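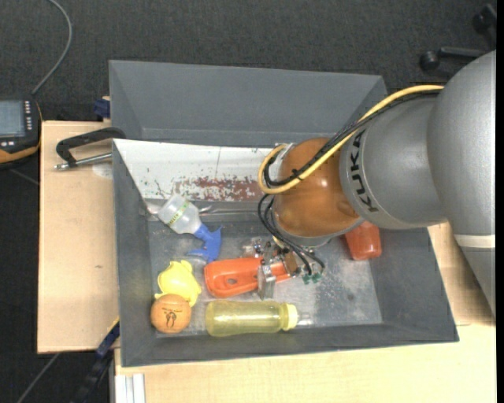
Biltcombe Employee Lunch Club, Stukavville

Clubs > Lunch Club > Kitchen Reviews > Rice Cookers

The Esenska 681 rice cooker, after a long winter of lunches

I promised a review of the new rice cooker back in November, when it was still in its box and I was full of energy, and then lunch kept happening and I kept cooking rice in it instead of writing about it. So you're getting the opinions of somebody who has had her hands in this thing nearly every working morning since, which may be better than what I'd have told you at the start (mostly that it was shiny).

For anyone new to the club, we cook a pot of rice for whoever signs the sheet by 10:30, and people bring their own things to go on top. The old cooker was a hand-me-down from my mother's kitchen and I loved it dearly, but the lid had stopped closing and we were holding it down with a jar of pickles. The Esenska has a proper hinged lid with a latch, and a thick inner pot with a nonstick lining. It draws 2,000 watts, so please, please don't run it on the same outlet as the electric kettle. We have done this. The lights over the sink went off and the whole hallway came to see what we were up to.

On to the rice! White jasmine is where it really shines. I rinse until the water is nearly clear, fill to just under the line marked on the pot (their line is a touch generous for my taste, and I like my grains separate), and let it go. When it clicks over to warm I leave the lid shut for ten minutes more, and I know that's hard when everyone is standing there with a bowl, but the bottom layer loosens up and you don't lose half of it to the paddle. What comes out is soft and fragrant and even all the way through, with none of that wet patch in the middle that we used to stir in and pretend about.

Short grain is almost as good. It wants a soak first, half an hour if you have it, and the instruction booklet doesn't mention soaking at all, so my first batch had a little chalky bite to it. Brown rice is the weak spot. The brown setting takes well over an hour and spits starchy water out of the vent for a good part of that time, and if you haven't put a folded towel behind the machine you'll be wiping down the wall. Thiện Chu swears by adding a spoonful of oil to calm the foam. I tried it and it helped some, though I could taste it, and he couldn't, so you may have to decide that one for yourselves.

We also made congee in it, on a gray wet day when half the building had a cold. There is a porridge setting and it works beautifully as long as you keep the pot under half full. I used chicken broth, plenty of ginger, and a bag of the broken rice from Khổng, the little grocery across from the post office, where they will also sell you fried shallots by the tub if you ask at the counter. I could have eaten the whole pot. I'd put up with a lot of brown rice foam for the sake of that porridge.

Now for the grumbles. The beeper is loud, far louder than anything in a kitchen needs to be, and there is no way to turn it down that I can find. The cord is short and it pulls straight out of the back of the machine, which sounds handy until somebody moves the cooker to get at the toaster, tugs it loose without noticing, and we all find out at noon. The little cup that catches the drips on the back is easy to forget, and it gets sour quickly if you do. And the paddle that comes in the box is thin and bendy. I brought one from home and I suggest you use that, it's the wide one in the second drawer.

Cleaning is easier than I expected. The inner lid pops off with a firm pull toward you (it feels like you're breaking it, and you aren't) and washes up in warm water with a drop of soap. The pot should never see the rough side of a sponge. I've taped a note about this inside the cabinet, and then a second note under it, and the lining still has one fine scratch that I am choosing to be calm about. If rice has dried on, fill the pot with water, have your lunch, and come back to it.

Was it worth $469? I'll admit I gulped when I saw the price, and for a home kitchen I'd say no, there are smaller ones that will make you very happy for much less. For a group our size that uses it day after day, I think it was money well spent. It's sturdy and the lid shuts. It holds rice on warm through the late lunch shift without turning it yellow or hard around the edge, so the people who come in at 1:45 get the same bowl as everybody else, and that used to be my biggest worry with the old one.

Thiện would like it noted that he still prefers rice from a plain pot on the stove. He's welcome to make it for us any morning he likes, and I'll bring the eggs.

If you'd like to learn how to run the cooker, come find me in the kitchen a little before ten and we'll do a batch together. It takes no time at all to pick up, and whoever helps rinse gets the crispy bits from the bottom.

Duyên Âu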